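Summer news from the cottages
30 Jul 2021

What a month! The last of the July guests have just headed home from Esten, and we wanted to get this out before the August crowd arrives and we lose the use of our evenings again.

The big news first. Praltska, the old net store down by the slipway, is open for bookings at last. Those of you who have been coming for years will remember it as the building with the green door that never quite shut. It now sleeps four, with one double upstairs and a twin at the back, and the door shuts beautifully. You step out of the kitchen onto a small flagged yard, and from there it is 139 steps down to the beach (there is a handrail all the way, and a bench at the turn for anyone carrying the cooler). Dogs are welcome downstairs. The first week went to a family who have stayed with us at Noiphan every summer and wanted to be the ones to try it, and they left us four pages in the guest book!

Noiphan itself is having a quieter year, mostly because we closed it through the spring to do the roof. The upstairs rooms are so much warmer now, and the bathroom fan no longer sounds like a motorboat. We've also put a proper shelf of games and books in the living room, including things for smaller children, so you can leave some of your own at home and save the space in the car.

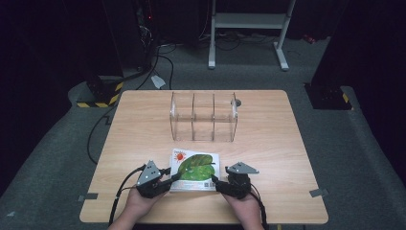 Several of you wrote back after the last newsletter about the changeover time, and one reply from a regular at Kendo put it better than we could: please, please keep the ten o'clock checkout if it means we can get in at three, because the drive is long and the kids are done by lunchtime. So that's what we are doing. Checkout stays at ten and check-in moves up to three at all the cottages, starting with the first September bookings. If you are coming in August, your times are the ones on your confirmation.

Kendo is nearly full through the fall, but there are still two short breaks open in October, both four nights. It's a lovely time to be up there - the bracken goes copper, the lane is quiet, and the wood stove earns its keep. We leave the first basket of logs for you, and more can be bought at the farm gate. Bring cash for the honesty box.

Prices for next year are now set. A high season week at Praltska will be $1,789, with bedding and towels included, and the pet fee is $70 per stay at every cottage, however many nights you book. To hold a week we ask for $100 down, with the balance due six weeks before you arrive. Returning guests get first pick until the end of September, so if you'd like the same week again, just reply to this email and tell us which one.

A few small things. The footbridge on the upper path is still closed, so the walk to the headland goes by the road for now. It adds a mile or so, but you do pass the ice cream hatch, which is open every afternoon this summer and has a blackcurrant one that we can't stop talking about. The tide tables in each kitchen have been updated. The Wi-Fi at Kendo is much better than it was, though it still sulks in the back bedroom. And if you have lost a striped beach towel, a left sandal (child's) or a very nice corkscrew, we have them all in the office. 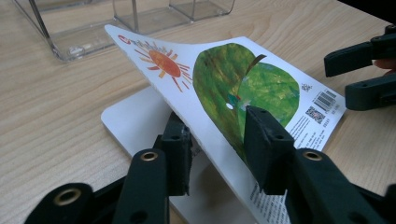 A children's book with a bright painted sun

Our next newsletter will have the winter dates and the plans for New Year's week at Praltska. We've had a lot of questions about whether the yard can fit a fire pit. We think it can, and we're measuring up.

See you by the water,
All of us at Esten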